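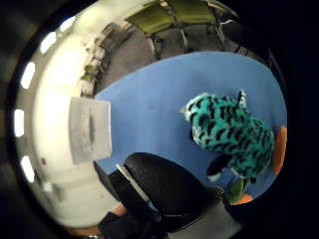 Lamptey opens second collection site for Cemus manipulation dataset

KALUNSIDE, 30 April 2026 – Lamptey today announced that its second collection site is in operation in Kalunside, gathering hand-guided examples for Cemus, the company's learning system for picking and placing household items. The first site, at Ukcombe, has been recording since February.

Cemus learns from examples supplied by people. Operators handle ordinary items at a table while cameras record the motion of the hand and the view from close to it. The recordings are cut into episodes, checked, and used to train a policy that predicts the next movement from the current view.

The Kalunside site has delivered 553 accepted episodes to date. The target for the first release is 1,000, drawn from both sites. An episode is accepted when the hand position can be recovered for its full length and the object stays in view of at least one camera at the moment of grasp.

"Rigid boxes were the easy part," said Regula Reisinger, head of data at Lamptey. "Soft items change shape when you close on them, and the system has to see a lot of that before it stops squeezing in the wrong place. Kalunside works mostly on soft items."

The object set at Kalunside holds 36 items, among them plush toys, balls and bags. Items are swapped between sessions and placed on the table by hand, with no fixed starting position. Operators work in sessions of 30 minutes and change over between them. 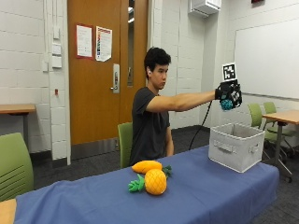 An operator with a sensor glove and marker card holds a textured ball near a fabric bin, with plush fruit on the table.

Two kinds of view are recorded. A fixed camera covers the workspace, including the operator and the table. A wide-angle camera on a hand-held gripper tool records the objects from close range. The printed marker gives a reference for the position of the hand in the fixed view. Both streams are stored with a common clock.

"The close view is the one the policy runs on," said Mawuli Asante, who leads calibration for the project. "The fixed view is there so we can check it. If the two disagree, the episode is held back and someone looks at it."

Bags were added to the object set after early trials at Ukcombe, where the system grasped the body of a bag reliably but often missed the straps. Episodes with bags are now labeled separately for body grasps and strap grasps. 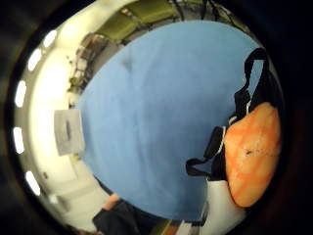
Wide-angle view of an orange bag with black straps on blue fabric.

The same table covering color is used at both sites. Room lighting is left as it is – the company plans to vary backgrounds in a later phase, once results on the first release have been measured.

The first release will be made available to research partners on request, with calibration files and episode labels. Requests are handled by Dela Arthur, data access, at Lamptey's Kalunside office.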